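Ticket: label printer skips every second label
Product: Pamitow desktop label printer
Opened by: Wubit Tesfamariam, Plidstead
Handled by: Waqas Rizvi, Surkelgate support desk
Opened: Mar 22, 2025
Status: closed

What was reported

Hello, I hope I've got the right form. I run a small soap and bath salts business from home and I print all my own labels on a Pamitow, which has been a dear little machine since I bought it last September. I opened a new roll of 2,000 from Lodhi, the same size I always order, and now it prints one label nicely, feeds one out blank, prints one, feeds one out blank, and so on. Sometimes the text creeps upwards as well, until the ingredients run off the top. I've turned it off and on and I've said some kind words to it. I have a craft fair coming and I'm beginning to fret!
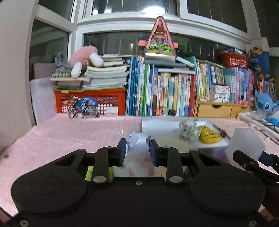 First reply from Waqas

Hello Wubit, thank you for such a clear report, and please don't fret, we see this one a good deal after a change of roll. The printer finds the start of each label by looking for the gap between them, and if it has remembered the wrong gap it will happily sail past a label and stop at the next. A scrap of torn backing stuck in the feed path will upset it too, so do have a look with a torch before changing any settings. If you find a piece in there, it may well be as crumpled as the bit of white paper held up over the pink cloth, and you should ease it out in the direction the labels travel – never backwards, as that can drag glue over the sensor. Then wipe the sensor window with a dry cotton bud and close the lid until both sides click.

Steps tried

1. Checked the feed path. Wubit found a sliver of backing paper behind the roller and got it out in one piece. Printed a test strip: still skipping, though the creeping had stopped.

2. Checked the label size in the print settings. The height was set to 46 mm, which matches the box, so we left that well alone.

3. Checked the media type. It was set to "continuous" and should have been "gap". Wubit thinks this happened when she updated the software, and I'm inclined to agree with her. Changed it and saved.

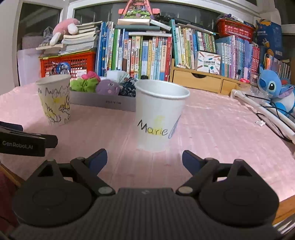 4. Ran the calibration. Hold the feed button until the light blinks 2 times, then let go. The printer pushes out a few blank labels while it measures – this is quite normal, and they can be wound back by hand afterwards.

5. Printed a sheet of lavender labels from start to finish. No blanks, and the text sat where it should.

Closing note

Wubit wrote back to say the whole batch is done and the kettle is on. I've left the calibration steps on her account in case the next roll gives trouble.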